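December 2020, bench 2, Tillatville shop

Second round with the Skarley wrist kit, the trial unit Priretti lent us. Mounted on the Kälin arm, same adapter plate as before. Firmware updated, cable rerouted along the forearm with two extra clips (the old route pulled at full twist, which drove me nuts).

Job for the trial: computer teardown. Find the heatsink, find the screws, line up on each one, stop and hold. No driving yet. I want to trust the aim before I put a bit in it.

And the aim is good! Set the standoff to 80 mm and left it there. Over 100 approaches logged so far and 12 flagged for a bad lock, most of them from my first lighting setup. Bare aluminum throws back so much light that the left half of the heatsink goes nearly white. Turned exposure down a notch, will try a diffuser next. 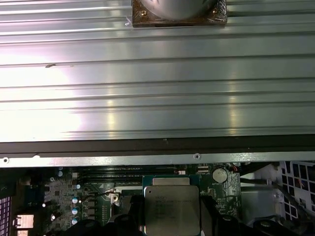
Skarley support wrote back that exposure should be locked before the search starts, because the auto setting keeps hunting on shiny metal, and that the next release will do this by default. Fine by me, it's one line in the config. Locked it at 900 and reran the brass-colored screws on the square pad. Much calmer.

Things I like: setup is quick, the log is plain text, the hand guide mode is a joy. Things I don't: the connector sticks out too far, and the manual has the axis signs backward on the tool frame page. Marked it in pencil in our copy.

To do
- diffuser, try tracing paper first
- rail screws, same standoff
- ask Priretti if we can keep the unit past the trial
- shorter connector??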